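Grip fault stalls table-clearing trial at Pasance

I'd been looking forward to writing up a nice smooth month for the Plosik people, so of course October is when the grippers started letting go of things.

Quick recap if you haven't been following. Plosik has been working on a machine that clears café tables (cups, bottles, napkins, all the stuff folks leave behind when they get up), and Pasance has been letting them try it out in the mornings before the doors open. I've sat in on a few of those sessions, mostly for the coffee, and I've grown pretty fond of the whole thing. It's slow, it's careful, and when it gets a bottle across the aisle and into the bin without any fuss, people do clap a little.

What went wrong is easy enough to tell. A little after 8 in the morning the arm picked up a full bottle of soda, got it over the aisle, and the fingers opened. No warning, no error on the screen, nothing. The bottle hit the floor, the cap held, and it rolled off under a chair. Everybody laughed and they ran it again. Then it happened a second time with a glass, and the laughing stopped, because there was a person kneeling right there picking up a napkin. The glass broke a couple of feet from her hand. She wasn't hurt, I'm glad to say, but she was rattled and so was I!

They shut it off at that point, which I thought was the right call, and I said so. The arm stayed parked for the rest of the morning and the staff cleared up the old way, with trays.

Plosik's explanation came in a note that went out to everyone on the trial. The fingers are supposed to keep squeezing at a set level for as long as the arm is moving. A software update had put in a power-saving timeout, so if the grip force hadn't changed for 20 seconds, the controller figured the job was done and relaxed. Fine for a quick grab. Terrible for a long slow carry across a room, and the carries at Pasance are long and slow on purpose so the thing doesn't bump into anybody. They went back through the logs and found 37 carries that ran past the limit after the update went in. Most of them were napkins and empty paper cups that just sort of stayed put between the fingers anyway, so it didn't show up until something heavy came along.

I asked if a timeout like that should ever have gotten near a part that's holding something in the air over somebody's head. The answer I got was no, and I'll give them credit for not dressing it up. Hustico, the outfit that supplies the controllers, has now taken the setting out altogether, and the new version won't open the fingers unless it gets a clear command to do it. If power drops, they stay shut.

There's a new floor rule too. Nobody goes inside the taped area while the arm is carrying anything, full or empty, not even to grab a napkin. I'll admit I'd gotten sloppy about that myself (you get used to the thing being gentle and you stop watching it), so I'm not going to grumble about the tape.

The work this week has gone back to basics. It's all short holds on the tabletop, with nothing lifted higher than a hand's width and a lot of plain old bottles. It's dull to watch, I won't lie, but I stuck around for most of it and I came away feeling better than I did walking in.
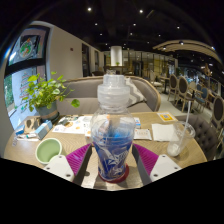 Adeleke wrote in to say that the timeout is only half the story and the part that bothers him is the quiet. A grip that lets go should make a noise, he says, a beep or a buzzer or anything at all, so whoever is standing nearby gets a second to step back. He'd also like the update notes posted on the wall where the morning crew can read them before they start, and he doesn't think the full carries should come back until both of those are done.

I passed that along. Plosik says a buzzer is on the list and they're trying out a couple of different sounds, one of which I've heard and it is truly awful, so it ought to do the job. No word yet on the notice.

As for when the trial picks up again, the plan is 35 clean holds in a row with the heaviest bottle they've got, then the same again with the arm moving, and after that they'll talk to Pasance about going back to the aisle. If a single one slips, the count goes back to zero. I'll be there with my coffee, on the far side of the tape.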